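Packaging and Materials, Week 6: why corrugated board holds up (and when it doesn't)

Okay, welcome back, hope everyone survived the Wednesday quiz. I promised a whole week on corrugated and I'm keeping that promise, because I love this stuff and I won't pretend otherwise. Bring a pencil, there's arithmetic near the end!

Quick recap first. A sheet of corrugated is a wavy layer (the medium, or fluting) glued between two flat layers (the liners). The liners do the stretching and squashing work, and the medium keeps them apart. Same idea as an I-beam, if you came here from the engineering side. Move the liners further apart and the sheet gets a lot stiffer for hardly any extra paper, so a fat C flute beats a skinny E flute in stacking, while the E flute prints beautifully and folds with a nice crisp crease.

Now, direction. The flutes in a shipping box nearly always run vertically, up the walls, so the load travels down little columns. Turn the blank ninety degrees on the cutting table and you've made a box that looks identical and crumples at a fraction of the weight. I did exactly this in my first year at Plistano, with a full pallet of honey jars on top. The colour of my face is still discussed.

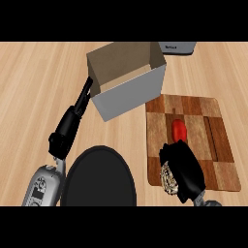 Where does most of the strength in a standard box come from, the middle of the panels or the corners?

Mostly the corners. The middle of each panel bows out early and stops carrying its share, and the load shifts to the vertical edges, so a crushed corner costs you far more than a dent in the side.

That leads straight to stacking patterns. Column stacking (corner over corner) keeps those strong edges lined up. Interlocked stacking, like brickwork, is steadier on a truck but puts corners on top of weak panels, and you can lose a big chunk of your capacity doing it. Lots of warehouses column stack the lower layers and interlock the top one, then wrap the lot.

Then there's humidity, the great villain of this course. Paper fibres drink water out of the air and go soft. For our class problem, take a box that tests at 400 kilograms in the dry lab. Store it in a damp shed and assume it keeps 60 per cent of that. What's left? Then apply a safety factor of three for time, handling and general bad luck, and tell me how much I'm allowed to put on top. Show your working, please, units included.

For the lab, we've got two sample bundles, one from Brilteck and one from Ekinci, both C flute. Cut your edge crush strips with the flutes upright and use the good knife, as a ragged edge will wreck your reading. Write the flute direction on every strip before you put it down.

Reading for next week is the Tono case study, pages 60 to 70. Skip the bit on inks, we'll get to colour in February.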